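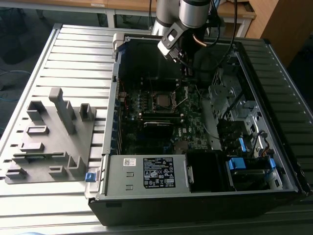
March, translation notebook, Wilcombe workshop

Started at nine with the second section of the Muñoz manuscript. Yolanda Tello sent her remarks on the first section last night, and I put them in the margin in green, so we can see who said what. She accepted most of my line endings. She does not accept "hearth" for "fogón" and I think she is right. A hearth in English is already a little bit holy, and the fogón in the poem is a thing where you burn the beans. I tried "stove" and "cookfire". "Stove" is too modern for the grandmother poems but good in the city poems. For now I write "cookfire" in four places and leave a question mark at each.

Poem 16 is still the hard one. In the Spanish every line ends with a verb in the imperfect, -aba, -aba, -ía, and this gives the feeling of somebody rocking a chair. English has no such ending. Three attempts from this morning:

she would sweep, she would salt the step
she swept and swept and salted the step
sweeping she was, and salting the step

The first is correct and boring after six lines. The third sounds Irish, which I like, but it brings a whole other country into the poem. The second is closest in the ear. I read it aloud several times in the corridor and the repeated verb does some of the work of the imperfect. I will make the full version like this and send it to Yolanda without explaining anything, to see if she hears it.

Note on the title. The publisher's sheet says "The Salt Steps" and our contract says "Steps of Salt". Someone must decide before the catalog page is made. My vote is for "The Salt Steps", although in this one "salt" may be heard as a verb.

After lunch: the introduction. The series wants no more than 400 words and mine has 300 more than that. I cut the paragraph about the Braltik anthology, where the first translations of these poems appeared. It hurts me a little – those versions were the reason I learned to read Muñoz at all – but the reader of this book does not need my biography. I keep one sentence of thanks. Also cut: the comparison with folk song, which I could not prove, and the word "liminal", two times.

Question about the notes. Yolanda wants them at the back, with no numbers on the page. I wanted footnotes. We talked on the phone at 4 and I gave in, on the condition that the names of plants stay in Spanish inside the poems and get a short note each. She proposed to make the list of plants herself. She grew up with them, and I only know them from a dictionary.

Checked with the Cido edition: in poem 9 our typescript has "la luz baja" and Cido prints "la luz, baja". With the comma, "baja" can be a verb and the light comes down, or somebody is told to go down. Without it, it is most probably the low light. All my version stands on "low light". I wrote to the estate to ask which one is in the handwritten copy. Until they answer I do not touch poem 9, also not poem 10, where the same light comes back.

Still open:
– stove or cookfire, all four places
– 16, full version in the second manner
– comma in 9
– introduction, one more cut, probably the opening
– ask Yolanda if "comadre" stays. I say it stays.

The pencil corrections on section one are in the blue folder on my shelf. Please do not erase the crossed-out ones, I go back to them.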